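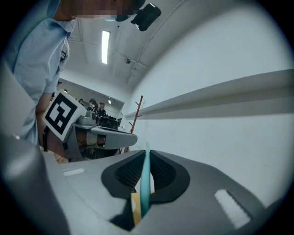 首页 > 整理用品 > 标记与分隔 > Lalberg 半透明薄条

Lalberg 半透明薄条（湖水青）
一盒200条，Hedach 整理用品店长期备货

这款薄条是我们店里卖得很安静、但一直在卖的东西。它没有什么机关，就是一条又薄又平的半透明小片，湖水一样的青绿色，夹在书里、插在抽屉里、立在两叠纸中间都可以。第一次来买的客人多半是顺手拿一盒凑单，过一阵子再来，就会问我们还有没有别的颜色（有的，一共8种，后面慢慢说）。

我们自己在店里也用，仓库里用得更多。放零件的格子、放信封的架子、放样品布的纸盒，凡是东西叠在一起又怕弄混的地方，几乎都能看到它露出一小截头。用久了会有点离不开，换成普通纸条反而觉得别扭，纸条软，塞到一半就弯了，抽出来的时候又常常带出旁边的东西。

产品概要

品名：Lalberg 半透明薄条
颜色：湖水青（本页），另有七色可选
长度：200毫米
包装：一盒200条，纸盒抽屉式
表面：平滑，半透明，不带胶
适合：书页标记、文件分隔、抽屉分区、卡片盒索引、手工打样时临时标位
产地信息：印在盒底

关于颜色

湖水青是这个系列里最早的一个颜色，到现在也还是回头客最多的。单独看一条，颜色很淡，对着窗户举起来，光能透过来；几条叠在一起，颜色就一层一层深下去，像小时候玩的糖纸。放在牛皮纸、原木色的盒子或者米黄色的卡纸旁边特别显眼，又不刺眼，找东西的时候眼睛一扫就到了。

另外七个颜色分别是：柠檬黄、杏橙、浅桃、雾紫、天蓝、嫩草绿和烟灰。其中烟灰最低调，适合不想让书架看上去花花绿绿的朋友；天蓝和湖水青摆在一起会有点分不清，尤其是晚上开着暖色灯的时候，所以如果您打算用颜色来分类，我们建议这两个里面只挑一个。杏橙和浅桃也有一点点这个问题，不过没有那么明显。

屏幕上的颜色和手里的颜色总会有些差别，透明的东西又特别受背景影响，放在白纸上和放在深色桌面上像是两个颜色。拿不准的话可以在订单备注里写“要色样”，我们会剪一小段别的颜色一起放进包裹里，不另收钱。

厚薄和手感

很多客人来信问它到底有多硬。这个真的很难用文字讲清楚，我们试着说说看：比名片软一点，比透明文件袋的那层膜挺一些。捏住下端竖起来，它能自己站住；从中间轻轻弯一下，松开手会弹回去。可是如果对折用力压下去，就会留下一道白印，那道印子是去不掉的，请不要把它当纸来折。

表面是平滑的，手指干燥的时候捏起来会有一点滑，特别是从一整盒里只想取一条的时候，常常一拿就是两三条。我们的办法是先把一小叠在桌上轻轻磕齐，再用拇指往旁边一推，让它们像扇子一样散开，这样取起来就顺了。冬天空气干，条与条之间会互相吸住，磕一磕、散一散也就好了。

边缘是切出来的，切口收得很干净，不过毕竟是薄片，翻动的时候手指还是不要沿着边快速划过去。家里有小小孩的话，请收在高一点的抽屉里。

可以怎么用

先说最普通的，夹书。200毫米的长度放进一般的小说里会上下都有余量，露出来的那截可以长一点，也可以往下推到只剩一个小尖。读工具书、菜谱、乐谱的朋友尤其喜欢它，一本里同时夹上好几条也不会把书撑开。半透明还有一个好处，它压在字上面的时候，底下的字照样看得见，想横过来当阅读尺，一行一行往下挪也行。

再说文件。一叠发票、一叠合同、一叠孩子从学校带回来的通知单，叠在同一个文件筐里，中间横着插一条，分得清清楚楚，要拿走的时候抽出来就行，没有胶，也就不会粘坏纸面。我们的会计桌上常年放着半盒，月底那几天用得最凶。

抽屉里的用法稍微讲究一点。如果抽屉里已经有了带槽的隔板（例如我们店里的 Olmedo 抽屉格），把薄条竖着插进槽里，就是一个很轻的小隔断，用来隔开线卷、种子袋、茶包这类轻的东西刚刚好。重的东西不行，螺丝、电池、整瓶的墨水会把它压歪，那种情况请直接用 Olmedo 自己的硬隔板。

还有做卡片盒的朋友，用它来代替索引卡，每一类前面立一条，上面用油性笔写一个字。水性笔会聚成小水珠，写不上去；铅笔就更不用试了。油性笔写上去以后等一会儿再摸，想擦掉时用棉片蘸一点酒精，慢慢擦，大多能擦干净，深色笔偶尔会留一点淡淡的影子。

做手工的客人也教了我们不少用法。有人做布艺的时候拿它临时标缝份的位置，有人调胶的时候剪成小段当刮片，用完就扔。还有一位客人拿它在花盆里插着记品种，过了一个夏天寄信来说字褪了，条子倒还好好的。室外用的话，字请隔一阵子描一遍。

裁剪

普通的家用剪刀就能剪，刀口要利一些，钝剪刀会把边咬得毛毛的。想要剪得直，可以先用尺子压住，拿美工刀轻轻划上两遍，再顺着划痕剪下去。不要一刀用力切到底，容易跑偏。圆角可以用剪卡片的那种圆角器，一次放一条，叠着放会卡住。

剪下来的短头不要急着扔，做小书签、夹在邮票册里当记号都合适。我们包装台上有一个玻璃瓶，专门装这些短头，攒到满了就分给来店里的小朋友贴画用。

清洁和收纳

沾了灰，用微湿的软布擦一下就好。沾了油，用温水加一滴洗洁精，冲净以后平铺晾干，不要堆成一叠晾，中间会留水痕。请不要放进洗碗机，也不要搁在暖气片上面或者车窗边上，受热以后会卷，卷了再压平总有一点波浪。

平时收在原来的纸盒里就很好，纸盒是抽屉式的，推拉都顺手，侧面留了一块空白可以写字。几种颜色一起买的朋友，可以把盒子竖着排成一排，像一小排书，也挺好看的。

搭配着买

Olmedo 抽屉格，小号和大号都有槽位，薄条可以直接插进去，插的时候对准了从上往下送，斜着送容易卡在槽口。
Olmedo 卡片盒，原木色，和湖水青放在一起最好看（这是我们的偏心，您也可以选烟灰）。
Hedach 油性细字笔，黑色，笔尖细，写在薄条上不会糊成一团。

三样一起下单的，我们会放进同一个箱子里寄，纸箱里垫的是碎纸，拆的时候请翻一翻，细字笔很容易藏在底下。

价格与购买

单色整盒、八色混装都可以选。混装的那盒总数也是200条，各色平均分配，按颜色一小叠一小叠用纸带束好。学校、图书馆和工作室如果需要成箱购买，请写信给我们，说明要哪几种颜色、各要多少盒，我们会单独报价。湖水青在六月前后用得特别快，学期末大家都在整理东西，需要多的话请早一点说。

寄送

包裹由 Justport 承运。下午三点以前付款的订单当天打包，之后的顺延到下一个工作日。周五下午的订单会等到下周一起出，这一点请您多担待。纸盒外面我们会再套一层硬纸，防止路上压弯；如果收到的时候盒角瘪了，先别着急，打开看看里面的条子，多数情况下没有受影响。真有折痕的，拍一张给我们，整盒补寄。

退换

未拆封的，收货后2周内都可以退换。拆开以后发现颜色不合心意的，也欢迎来信商量，我们通常可以换一个颜色，只请您自己承担寄回来的那一程运费。裁剪过的、写过字的就没有办法再收了。

常被问到的几件事

可以碰食物吗？不建议。它是按文具做的，没有按食品用具的要求检验过，请不要拿来分隔点心或者插在蛋糕上。

会不会把书页染上颜色？正常夹在书里不会。店里有本旧菜谱夹着同一条湖水青好多年了，书页还是原来的样子。不过写了油性笔的那一段，请等字完全干透再夹进去。

能不能打孔？能，用普通打孔器，一次一两条。孔不要打得太靠边，不然穿绳以后一拉就裂。

能不能用双面胶粘？能粘住，撕下来的时候会留胶，用酒精擦一擦。想反复用的话，还是夹或者插比较省事。

有没有更长的？Lalberg 目前只出这一个长度。以前有客人用透明胶带把两条接起来，接口处稍微厚一点，用在大抽屉里倒也够用。

盒子可以单独买吗？可以的，在“零配件”那一页里，搜“Lalberg 空盒”。空盒是扁着寄的，收到以后沿着压痕折起来，外套和里面的小抽屉各一片，先折小抽屉会容易一些。

还有别的问题，请写信到店里，或者来门市的时候直接问。柜台上放着一盒拆开的湖水青，可以拿起来弯一弯、对着光看一看，试完放回盒里就行。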